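首页 > 少年媒体课堂 > 认识新闻与名人报道

分类：媒体素养 | 适读年级：小学中高年级
最后更新：七月

名人的家事，为什么会出现在网上？

打开网页，同学们常常会看到这样的标题：某位主持人结婚了，某位演员有了孩子，某位歌手搬了新家。这一类文章称为“名人报道”。本文介绍名人报道是怎样写成的，以及读者应当怎样阅读。

一、什么人算是“公众人物”

经常在电视、电影、广播或网络节目中露面，并且被许多人认识的人，称为公众人物。新闻主播、演员、运动员都可能是公众人物。公众人物在工作中说的话、做的事，大家可以讨论和评论。但是，他们下班以后同样有家庭，有朋友，也有不愿意告诉别人的事情。这部分生活叫作“私人生活”，受到法律的保护。

公众人物的孩子一般不是公众人物。孩子没有选择出名，因此负责任的媒体在报道时，通常不写孩子的学校和住址，也不刊登能认出孩子面貌的照片。

二、消息从哪里来

名人报道的消息主要有三个来源。

第一，本人公布。例如，某位主播在节目里宣布自己结婚，这就是本人公布的消息，比较可靠。

第二，记者采访。记者向当事人或者他的同事提问，核对之后再写成文章。

第三，转载和猜测。有些网站没有采访任何人，只把别处的文章换几个词重新发表。如果第一篇文章写错了，后面的文章也会跟着错。

以小城甘布里奇（Gumbridge）的《奥罗晚报》（Orow）为例。该报曾经刊登一则短讯，说电视台的一位天气预报员“可能已经订婚”。短讯全文不足100个字，依据只是一枚戒指。几天之内，有31个网页转载了这则消息，其中不少删去了“可能”两个字。后来预报员在节目中说明，戒指是祖母送的生日礼物。报社随后刊登了更正，转载的网页中却只有5个作了修改。

三、怎样判断一篇名人报道

阅读时，请同学们留意下面几点：

1. 文章有没有写明消息是谁说的。“据知情人透露”并没有告诉读者这个人是谁。
2. 标题和正文是否一致。有的标题提出一个问题，正文读完却没有答案。
3. 文章有没有使用“据说”“可能”“似乎”等词语。这些词语表示事情还没有得到证实。
4. 文章是什么时候写的。几年前的消息，今天也许已经不准确了。

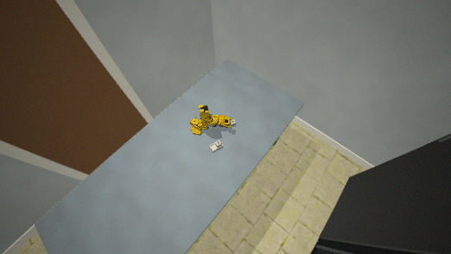
黄色机械臂与蓝灰色长桌（电脑绘制）

四、读者也有责任

赫本少年图书馆（Hepburn）在阅读课上提倡一种做法：转发消息之前，先停下来想大约3分钟。同学们可以问自己，假如文章里写的是我的家人，我是否愿意让陌生人读到？如果答案是不愿意，就不要转发，也不要在评论里追问。

喜欢一位演员或主持人，可以观看他的作品，写信谈谈自己的感想。打听他住在哪里、和谁一起吃饭，则超出了观众应有的范围。

五、词语解释

转载：把别处已经发表的文章再次发表。
更正：媒体承认原来的报道有错误，并公布正确的内容。
隐私：个人不愿意公开、与公共利益无关的事情。

课后活动：请在家长或老师的陪同下，找一篇名人报道，用蓝笔划出写明来源的句子，用红笔划出没有来源的句子，带到课堂上与同学交流。

编写：阿内克（Arneck）少年媒体教育中心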